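Suson opens its tasting room and bottle library to whisky lovers this July

Jan 12, 2022

For immediate release

Suson, the independent whisky merchant and bottler, is delighted to share the news that its long-planned tasting room and bottle library will open to the public in July, with membership applications being taken from today.

The new room sits above the Suson shop and has been a good while in the making. Regular customers will remember the old back counter, where you could pull up a stool after work, try something out of the ordinary and get talking to whoever happened to be on the next stool over. Plenty of friendships started there (and at least one marriage!), and when the counter had to make way for shelving we promised we would find it a proper home. We are so pleased to be keeping that promise at last.

At the heart of the library is the Kuzmenko collection, a gathering of 600 bottles that was put together over 40 years and has now come to Suson in one piece. It takes in single malts from distilleries that have long since closed, a very good run of blended whiskies from the days when blends had all the shelf space to themselves, and a generous corner of Canadian rye that we think will surprise people. Many of the bottles are already open, and the family asked us to keep it that way. They were bought to be poured and talked over, and members will be able to order them by the half measure at prices we have worked hard to keep friendly.
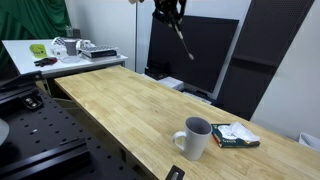
A mug and a book on the butcher-block table.

Membership comes in two kinds. A Neighbour membership gives you entry to the room whenever it is open, a place at the monthly tasting and first word on new Suson bottlings. A Cellar membership adds a shelf of your own in the library, where you can keep bottles you have bought from us or brought from home, and share them with guests as you please. Cellar memberships are limited to 60 in the first year, and we would gently suggest getting in early if a shelf is what you have your heart set on.

To mark the opening, Suson will release a new single cask whisky called Dedeck, a lightly peated malt finished in a cask that previously held apricot brandy. It has a honeyed colour, a nose full of stewed fruit and wood smoke, and a long, slightly salty flavour that we keep going back to when we are meant to be doing the accounts. Dedeck will be sold by the bottle in the shop and by the glass upstairs, and members of either kind may buy it ahead of general release.

The tasting program for the first season is nearly settled. There will be seven evenings in all, beginning with a beginners' night for anyone who has always felt a little shy about whisky and would like to be shown around it kindly. Later evenings will look at rye, at old blends, at the difference a cask makes, and at whisky with cheese, which was the most requested subject by a very wide margin.

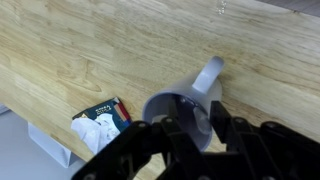
White mug on blond wood.

Food will come from Skuvent, the bakery and smokehouse, whose oat crackers and smoked trout have been turning up at our staff tastings for years. Skuvent is preparing a short menu of small plates for the room, with a savoury tart that changes with the season and a dark ginger cake that goes beautifully with anything sherried. Non-drinkers and designated drivers are very welcome, and there will be good tea and coffee at all hours.

Application forms for both kinds of membership are available at the Suson counter and on the Suson website. Tickets for the tasting evenings will go on sale to members first and to everyone else shortly afterward. All guests must be of legal drinking age.

About Suson

Suson is an independent whisky merchant and bottler, selling single malts, blends and ryes from small and large distilleries alongside its own single cask releases. The shop offers tastings, gift advice and bottle valuations, and is always happy to have a chat.

Media enquiries, including requests for a preview visit or a sample of Dedeck, may be directed to the Suson press desk through the contact page of the website.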